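3.2 What counts as folded

Most of the household advice we reviewed treats folding as a solved matter. A towel is laid out, halved, halved again, and put in a pile, and the pile is said to save space and time. We doubt that the second half of that claim has ever been checked with much care. The material in this section is small cloth towels and the basket used to hold textiles before sorting, seen on a plain white table.

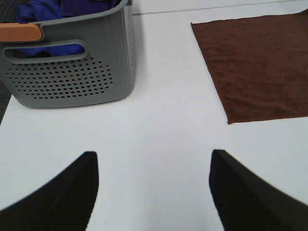
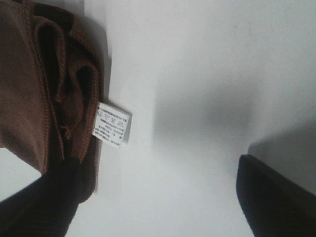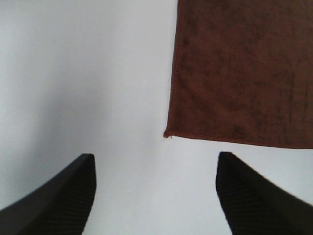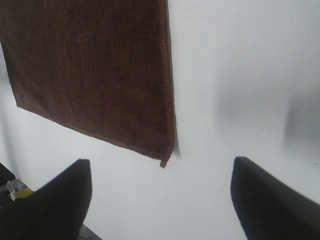 Figure 3. Textiles from the sorting table. The first view shows the storage basket; the other three show brown cloth.

The trouble starts with the word "flat." In the Tustden household guide, which several of our participants had on their shelves, a towel is ready to fold once it is flat, and flat is left to the reader. Nugroho took it to mean that all the corners could be seen. Tanoli took it to mean that no crease was left that a hand could feel. These are different tests, and a towel can pass the first and fail the second. When the two of them scored the same 724 towels separately, they disagreed most often on thin cloths with a stitched border, where the hem pulls the fabric in and a corner will lift or curl after the middle has been smoothed. We kept both scores. Averaging them would have produced a tidy number with no clear meaning.

A similar doubt applies to hems. The guide tells the reader to "match hem to hem," as though the two edges were of equal length. In small towels that have been through many washes they often are not. Tanoli measured opposite edges on a subset of 40 towels before folding began and found enough mismatches that we stopped treating a crooked fold as a mistake by the person folding. Some towels can't be folded square. We suspect that a fair share of what earlier writers called poor technique was poor cloth, though our subset is too small to settle it.

Care labels were a nuisance of a different kind. Participants used them to find the "inside" of a towel and turned it so that the label would end up hidden. Asked why, most said that this was how it was done at home. The habit adds a step, and on towels that look nearly the same on both faces it adds nothing we could measure. Two participants cut the labels off their own towels years ago and folded no faster than the rest. The Womton manual claims that hiding the label makes a pile "calmer to look at." We have no way to test that and did not try.

The basket deserves more suspicion than it usually gets. Writers on laundry like to say that a basket keeps clean textiles in order until they are folded. Ours held them. Whether it kept them in order depends on how they went in, and a cloth that goes into a basket neatly folded may well come out with a new set of creases from the weight of whatever was put on top. Nugroho's notes are blunt on this point - she would have preferred a shelf. Mixed colors made single items easier to pick out, which participants liked, but we found no sign that it shortened the sorting.

The time savings reported by Eken and later by Gunawan rest on piles that were already sorted by size. Take that step out and the comparison looks fair. Put it back, as anyone with a full basket must, and most of the gain is gone. Across the 2853 folds we recorded, the slowest part was seldom the folding. It was the pause before it, when the participant held a bunched cloth and looked for an edge to start from. Neither Eken nor Gunawan timed this pause. Gunawan mentions it once, in a note, and calls it "settling in."

We don't claim that folding is pointless. Participants said they wanted folded towels, and that is reason enough to fold them. Our complaint is with the figures attached to the practice, which describe a task beginning at a moment of the author's choosing. In the next section we start the clock when a hand first goes into the basket, and we count a towel as done only when it has stayed on the pile through 2 further additions. Both rules make the numbers worse.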